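Teaching by Hand, at a Distance

At the Jeltcombe training center, new robot operators spend their first mornings without touching a robot. They sit at a desk with a handheld controller and a monitor, and they practice moving a simulated arm above a simulated table. The arm follows the hand. When the operator lowers the controller, the gripper goes down; when the operator turns a wrist, the gripper turns as well. A session lasts until the operator has recorded 8 complete demonstrations of a single task, and then there is a break.

The center is run by Gomard, a company that supplies automation to small manufacturers. Most of its customers make parts in short runs. A line may handle one product in the spring and a different one by September, and the cost of reprogramming a robot for each change has kept many of these shops from buying one. Gomard's answer is to have a person show the robot the work. The demonstrations are stored as records of joint positions, gripper commands and camera views, and a learning program is trained on them to produce motions of its own.

The idea is an old one. Painters in factory spray booths were guiding robot arms by hand decades ago, and the machines played the motions back exactly as they had been given. Playback of that kind works well when every part arrives in the same place. It works poorly when a part is turned a few degrees or when the fixture has been moved to make room for something else. A program trained on many demonstrations can, within limits, adjust to such differences. The limits are set largely by what the operators have shown it.

For this reason the exercises at Jeltcombe begin with the approach, the stretch of motion between the arm's resting position and the first contact with the work. Operators are asked to bring the gripper over the apparatus, stop with clear space beneath the fingers, and correct the alignment before going lower. Beginners tend to hurry through this stage. Their demonstrations often reach the goal, but they contain late sideways corrections made close to the surface, and the trained program reproduces those corrections faithfully.

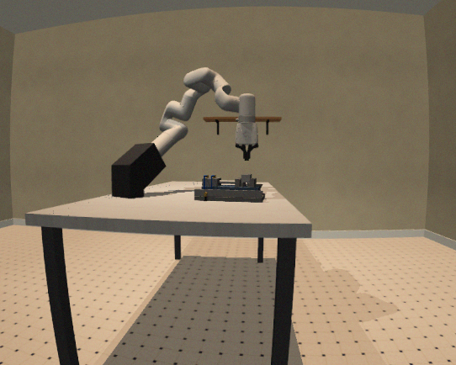
The simulated workcell, with the gripper above the right half of the tabletop apparatus.

The simulation software, known as Flukov, was written by Gomard's own engineers. Its rooms are plain by design. Early versions included detailed workshop backgrounds, which operators liked and which slowed the display enough to put a noticeable delay between hand and arm. Delay is the most common complaint in remote operation of any kind. People respond to it by moving in small steps and waiting after each one, and the resulting records are full of pauses that have nothing to do with the task. The engineers removed the backgrounds and kept the shadows, which operators use to judge height on a flat screen.

Operators move to the physical cells once their simulated work has been accepted. Two methods are taught there. In the first, the operator stands beside the arm, releases its joints and guides it by the wrist. The method is direct, and experienced machinists usually prefer it, for they can feel when a part seats. It also places a person's hands and arms in view of the cameras, and the learning program must be prevented from treating them as part of the work. In the second method the operator uses the same controller as in the simulation and keeps clear of the table. The camera record is cleaner, but the sense of touch is lost, apart from a light vibration in the handle when the gripper meets resistance.

Gomard has not settled on one method. For insertion tasks, in which a part must slide into a close-fitting opening, its instructors favor guiding by hand. For sorting and placing they favor the controller. The instruction manual, called the Ivanyshyn after the building in which it was first drafted, gives each method a chapter of equal length.

By the end of last year the center's library held 3,585 accepted demonstrations, covering 62 tasks. A customer who needs a new task can expect to record 400 more, divided among several operators so that the habits of any one person do not dominate the set. Reviewers watch every recording before it is added. They look for dropped parts, collisions and long hesitations, and they return rejected recordings to the operator with a written note.

Customers are encouraged to send people who already do the work by hand. A press operator or an assembler will know which edge of a part can be gripped and which will mark, and this knowledge appears in the demonstrations whether or not the person could have put it into words. The controller itself takes a few days to learn. Enrollment for the next course is limited to the number of available desks, and the center asks applicants to bring a sample of the part they expect to teach.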